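Section 4: Before you order anything

4.1 Todness door-opening kit – what to budget for

The kit price covers the arm, the mobile base and a charger. It does not cover your doors, and your doors are where the money goes. Work through the steps below before you ring Kenberg for a quote.

1. Walk the route you want the robot to take and list every door on it. Include the one everybody props open with a bin.

2. For each door, write down the handle type: lever, knob or push plate. Knobs need the second gripper, sold separately at 531 pounds.

3. Measure the clear opening with the door as wide as it will go. The base needs 60 cm plus 2 cm either side. A brochure may tell you otherwise – the brochure has never met a skirting board.

4. Build the worst door in the Burkosham simulator and run it at least 20 times. The licence is free for the first month, so have your measurements ready before you start it.

Note: Model the furniture too. An armchair costs nothing to add in the simulator and a good deal to discover on delivery day. 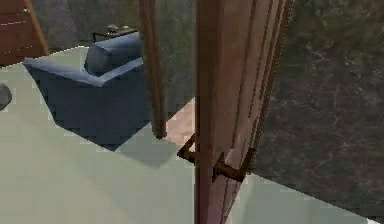 Figure 4-1. Lever handle and door frame in the simulator, with the room beyond.

5. Check the handle from several viewpoints. If the lever is hard to pick out against the frame, allow for the extra wrist camera in your budget.

6. Enter the results on the planning sheet, one line per door. Leave the "miscellaneous" line in. You will use it.

Caution: Do not order on simulator results alone. Simulated hinges don't squeak, stick or belong to a landlord. Book a site visit from Dissanayake first; visits are on Thursday only and fill up quickly.

4.2 Costs people forget

Spare fingertips, floor repairs, a second charger for the far end of the building, and staff training. Training is booked through Bonifacio Palacios, who will ask for your planning sheet and will notice if step 3 was done by eye.

Quotes issued in May hold until the end of that month. For payment terms, see Section 5.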